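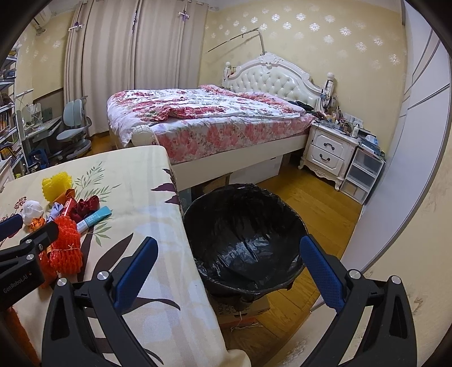 # Marklow: a data card for one table's worth of trash

Projects > Household > Marklow > README

Print this page | E-mail this page

Version note, 22 Feb 2023. Replaces the earlier card, which was shorter and wrong about the license.

## What's in it

Marklow is a set of 120 short clips of a bedroom table being cleared. That is the whole subject. If you came for kitchens, see our sister set Skumum, which has a sink in it and is harder on the stomach.

Each clip starts with odds and ends on a patterned tablecloth and ends when the item is in the bag, or when the person clearing gives up on it. Both endings are kept. Of the 120 clips, 100 have been labeled and 5 were dropped from labeling over arguments about what the thing was. The rest are waiting for someone with patience.

## Item classes

The class list went through several drafts, each one less ambitious than the last. Current names:

- paper_crumpled
- net_fruit (foam, any color)
- bag_thin
- wrapper_small
- box_small
- soft_unknown

We are fondest of soft_unknown. It holds everything that is clearly light and crumpled and could be a glove, a rag or a sleeve of something. Please don't write to ask what a given one is. We have looked too.
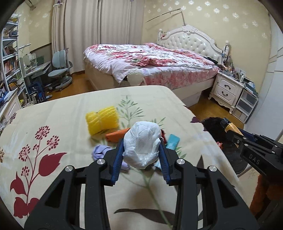
Paper is the biggest class by a wide margin, and the one that behaves worst. A sheet of paper has corners and a front; once it's been wadded up it has neither, and two annotators will draw two very different outlines around it. Our rule is to trace the outside of the lump and ignore the creases. For a balled paper towel with a quilted surface, like the white one being lifted off the cloth, that means one outline with no holes, however many little valleys you think you see. Napkins and tissues get the same treatment. Folded paper that still lies flat gets its own flag, flat=1, and its corners back.

## The tablecloth

The cloth is cream with big printed plants in dark red and green, and it has caused more bad labels than all the trash put together. An early pass marked printed leaves as wrappers. A later pass, by someone who had been warned, marked a wrapper as a leaf. If you train anything on this set, check your false positives against the flowers first – you may save yourself an afternoon.

We thought about swapping in a plain cloth. It would have made a nicer dataset of a table that people don't own.
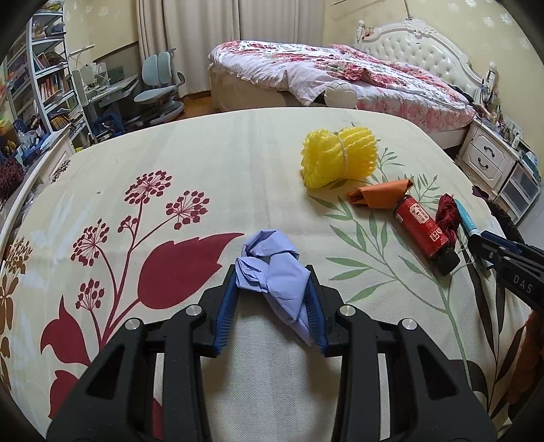

So the pattern stays, and the labels carry a field called on_print, set to 1 when an item touches a printed flower or stem. Filtering to on_print=0 leaves 44 labeled clips. Scores on those will look wonderful. Please report both numbers.

## Known problems

- Fruit nets change shape when touched. Outlines are only good for the frame they were drawn on.
- Orange things get mixed up with other orange things.
- The bed and nightstand in the background are not labeled. Neither is anything on the nightstand, and we are not going to start.
- Text on packaging was not transcribed.
- "Trash" was decided by the person clearing. We do not always agree with the verdict, and some of it looked perfectly usable.

## Files

clips/ has the video, labels/ has one text file per clip, and notes/ has the annotators' remarks, lightly cleaned for language. Load labels with the Pralura reader or anything that can open a tab-separated file.

The next release is planned for March and should finish the unlabeled clips – the net_fruit outlines will be redone first.

Contact: Radonjić Household Data | Copyright 2023 | Back to top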